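Lost Property Day Comes to Wistcombe on Saturday

By Aidan Madigan

If you've left something behind at the Medrano Hall this year, Saturday is your chance to get it back. The hall has been open since 1948 and I'd guess some of the umbrellas have been there nearly as long!

The big stuff (coats, scarves, a very nice casserole dish) will be laid out on tables in the main room. The little things are the trouble. They roll under chairs, they slip down behind the radiators, and they all look alike in the bottom of a drawer. So this year they're being sorted into 23 cardboard boxes, and I've been doing my share of them at home, on the spare bed. 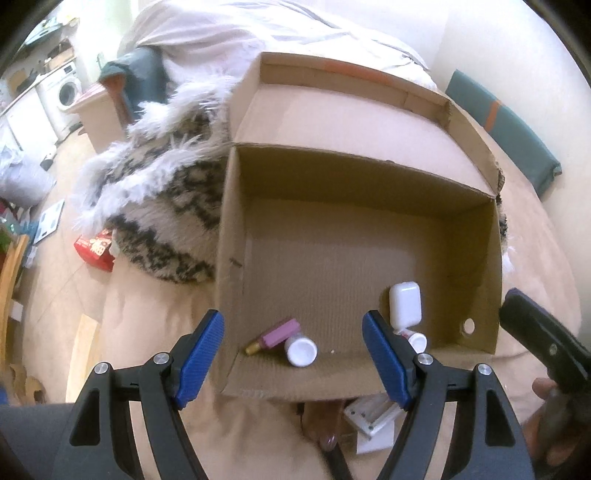 A box of small finds, with a lipstick-style tube and a white earbud case among them.

I had no idea how many people walk out of a dance class without their earbuds. If you're coming for a pair, please be ready to tell us something about them - a scratch, a sticker, the name they show up under on your phone. Same goes for keys and jewelry. Makeup and little bottles you can just point at.

Doors open at 2 and we'll pack up when the tea runs out. Parking is on Ullow Street, as the hall lot is being resurfaced. Anything left over goes to the Stusten thrift store, which made $400 from our leftovers last time and put it toward a new front window.

Can't make it? Drop a note through the hall mailbox saying what you lost, and I'll have a look before the boxes go.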